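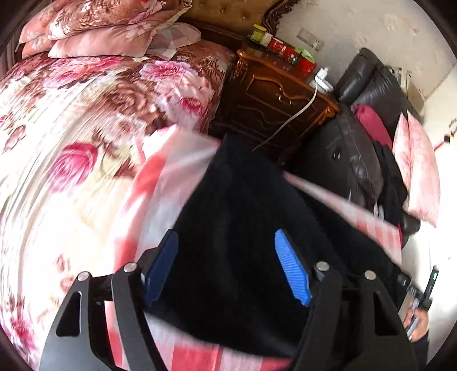

The gripper at work over the bed, dark fabric between the fingers.

I promised a proper post about the folding results back when the numbers first started looking interesting, and then the holidays came and went and I baked a lot and wrote very little. So, January 2018, new year, new post, and a fresh pot of tea next to the keyboard.

For those of you who come here mostly for the gardening (I love you, please stay), the short version is that I spend my working hours teaching a robot arm to handle cloth. We call the project Stamach, after the street where the first of us rented a desk, and the idea behind it is an old one: show the machine how a person does a thing, many times over, and let it work out what to do from that. The demonstrations are done by a person holding a gripper with the same sort of fingers the robot has, so that whatever the camera on it sees is close to what the robot will see later on.

Cloth is dreadful, by the way. A mug has the decency to stay mug-shaped. A towel has a new shape every time you drop it, and a dark towel on a patterned sheet has folds you can hardly find with your own two eyes, never mind through a lens that's swinging around on somebody's wrist!

Which brings me to the thing I wanted to tell you about, and that's blur. When we began, I threw out every demonstration where the bedding smeared across the view. It seemed like plain good housekeeping. Out of the 153 demonstrations we had from the Banley homes, I kept 102 and felt very tidy about it. Then we trained on those, ran 100 trials on the arm, and got 60 good folds, and I was pleased as punch for an entire afternoon.

The next week I put the blurry ones back in, mostly to prove to myself that I'd been right to pull them. Same arm, same towels, same table. I had my "told you so" all ready. Well, the arm did better. I won't give you a score yet, as I want to run the whole set again with a different seed before I put a number out in the world, but it was better enough that I went and checked I'd loaded the right file. Twice.

My best guess goes like this. People move fast when they're sure of themselves. The quick swing from one corner of the cloth to the next is where a lot of the skill lives, and that's exactly the part that smears. By throwing out the blur I was keeping all the slow, careful, slightly nervous demonstrations, and the arm learned to be slow and nervous too. It would hover over a corner for ages, poor thing, dipping and backing off like me at the edge of a swimming pool.

I should say where this falls apart. All our test towels are medium weight, and we've tried nothing as big as a bedsheet on the arm itself. The group at Hustuvham, who use a different finger pad from ours, tried something similar with shirts and saw hardly any change, so it may be that sleeves are their own special misery. I'd also like to sort the blurry clips into "hand moving quickly" and "room too dim," which I lumped together and shouldn't have.

The Grajales homes are next on the list, and with luck I'll have the repeat runs finished by March. If you work on this sort of thing and have kept your own blurry clips, do write and tell me what you found. And for the gardeners, the seed order went in last night, and yes, I bought too many beans again.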